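Ein paar Posts dazu, wie wir gerade Demonstrationen für unser Lernsystem sammeln. Ich werde öfter danach gefragt und schreibe es jetzt einmal zusammenhängend auf. 1/20

Es geht um Haushaltsaufgaben mit zwei Händen: Schublade öffnen und schließen, Flasche greifen und umstellen, Gegenstände von links nach rechts übergeben. Aufgenommen wird mit zwei Handgreifern und einer Kopfkamera. Ein Roboterarm kommt beim Sammeln nicht vor. 2/20

Das Projekt heißt bei uns Karaki. Ziel für August waren 3.000 Demonstrationen. Stand heute Mittag: 2.607 brauchbare. "Brauchbar" heißt, dass die Aufnahme durch die automatische Prüfung gekommen ist und danach noch einmal jemand draufgeschaut hat. 3/20

Die automatische Prüfung macht drei Dinge. Sie schaut, ob die Marker an beiden Greifern lange genug erkannt wurden, ob die Zeitstempel der Geräte zusammenpassen und ob die Öffnungsweite der Backen durchgehend aufgezeichnet ist. Fehlt eins davon, fliegt die Aufnahme raus. 4/20

Die Zeitstempel waren am Anfang das größte Problem. Linker und rechter Greifer liefen mit der Zeit auseinander, und bei der Übergabe von Hand zu Hand merkt man das sofort. Im Datensatz lässt die eine Seite dann los, bevor die andere zugreift. 5/20

Wir synchronisieren jetzt vor jedem Block neu. Beide Greifer vor der Kamera zweimal komplett schließen und öffnen, dann erst anfangen. Kostet ein paar Sekunden und hat uns sehr viel Nacharbeit erspart. 6/20

Ein Block sind 43 Durchgänge. Die Zahl hat keinen tieferen Grund, so viel passte bei den ersten Versuchen auf eine Akkuladung, und dabei ist es geblieben. 7/20

Zwischen den Durchgängen wird umgestellt. Am Anfang haben wir das nach Gefühl gemacht. Ergebnis: Die Flasche stand fast immer an derselben Stelle, weil man sie eben dorthin stellt, wo man bequem hinkommt. 8/20

Das Modell hat genau das gelernt. Flasche vorne links ging gut, Flasche hinten rechts ging gar nicht. Seitdem gibt es eine Liste mit Startpositionen, die ein Skript würfelt. Wer aufnimmt, stellt nach Liste um und diskutiert nicht mit der Liste. 9/20

Dasselbe bei der Schublade. Mal startet sie zu, mal ganz offen, mal irgendwo dazwischen. Halb offene Schubladen fehlten uns wochenlang komplett. 10/20

Nabil Bataineh hat vorgeschlagen, auch misslungene Griffe mitzunehmen, wenn danach sauber nachgegriffen wird. Ich war erst dagegen. Inzwischen haben wir 79 solche Aufnahmen mit eigenem Etikett, und im Training schaden sie jedenfalls nicht. Ob sie nützen, kann ich noch nicht sagen. 11/20

Was wir weiterhin löschen: Durchgänge, in denen jemand mittendrin überlegt. Man steht da, die Greifer hängen in der Luft, nichts passiert. Das Modell lernt sonst das Herumstehen mit - hatten wir in der ersten Version, sah ziemlich ratlos aus. 12/20

Zur Haltung: Arme vor dem Körper, Greifer ungefähr auf Hüfthöhe, Backen nach vorn. Das ist die Startposition für jeden Durchgang. Kopf leicht gesenkt, damit beide Greifer im Blick der Kopfkamera sind. Klingt banal, ist aber der häufigste Grund für verworfene Aufnahmen. 13/20

Und langsam arbeiten. Alle sind am Anfang zu schnell. Bei schnellen Drehungen aus dem Handgelenk verschmieren die Marker, dann ist die Pose für ein paar Bilder weg. Kurze Lücken kann man interpolieren, lange nicht. 14/20

Zum Raum: Wir wollen keine aufgeräumte Laborecke. Im Hintergrund darf alles stehen, was in einer normalen Wohnung oder einem Büro auch steht, und es dürfen Leute da sein. Ein Modell, das nur leere weiße Wände kennt, kommt mit der ersten echten Küche nicht klar. 15/20
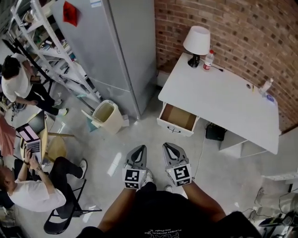

Blick aus der Kopfkamera, beide Greifer vor dem Körper, Schublade am Schreibtisch offen.

An so einem Aufbau sieht man auch, was auf dem Tisch reicht: eine Lampe, eine Flasche mit rotem Etikett, weiter rechts eine liegende. Die durchsichtige ist für die Erkennung deutlich unangenehmer. Wenn ihr selbst sammelt, nehmt solche Sachen früh dazu und nicht erst am Schluss. 16/20

Die Markertafeln sitzen nah am Griff, zwei pro Greifer. Mit nur einer hatten wir bei gedrehter Hand ständig Aussetzer. Vorher lief das mit einem Halter von Tiltley, der war zu weich und hat bei jedem Zugreifen nachgegeben. Die jetzigen sind selbst gedruckt. 17/20

Abgelegt wird alles in Tinex, einem internen Werkzeug, das mehr oder weniger eine Tabelle mit Videovorschau ist. Pro Aufnahme: Aufgabe, Raum, Person als Kürzel, Startposition aus der Liste, Ergebnis der Prüfung. Freitextfeld gibt es auch, da steht meistens "ok". 18/20

Was noch fehlt, sind vor allem Übergaben von rechts nach links. Fast alle hier sind Rechtshänder und geben lieber in die andere Richtung. Das kommt jetzt als feste Quote in die Liste. Danach ziehen wir mit dem ganzen Aufbau zu Teritz um, dort gibt es andere Möbel und anderes Licht. 19/20

Weil es vorhin per Nachricht kam: Den Datensatz können wir im Moment nicht herausgeben, das Skript für die Startpositionen schon. Ich räume es noch auf und hänge den Link dann hier an. Fragen zu Markern oder Synchronisation gern drunter, ich antworte heute Abend. 20/20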